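January 3, 2021. Kitchen notes, counter and fridge.

Asnakech wants the kitchen rearranged by July and has a plan from Prandeo that moves the fridge to the far wall. I'm not convinced. The plan is drawn for a kitchen with 16 people in it at lunch, and I have never seen more than 10. Before anyone pays for that I want to know what is wrong with it now.
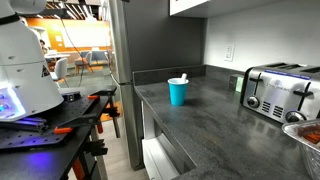 Ermanno Fontana, workshop lead

The complaint is that the dark countertop hides crumbs. Maybe. It's speckled charcoal, so of course it does, but it also shines under the overhead light and you can find most things by bending down a bit. Matvii says wipe it 3 times a day. I doubt we'd keep that up for a week.

The toaster is the other argument. Ubaldo thinks four slots are too many for us and wants it gone to free up the right side of the counter. I measured nothing, but a foil tray fits in front of it and there's still counter left for cups. I'd leave it. The quote for the whole job is 1,082, before the outlet gets moved, and I'd bet on that going up.
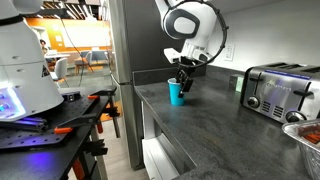
To check before the next meeting

Does the fridge door clear the far wall? Ask Prandeo for the drawing with sizes on it.

Who wants the toaster moved, apart from Ubaldo?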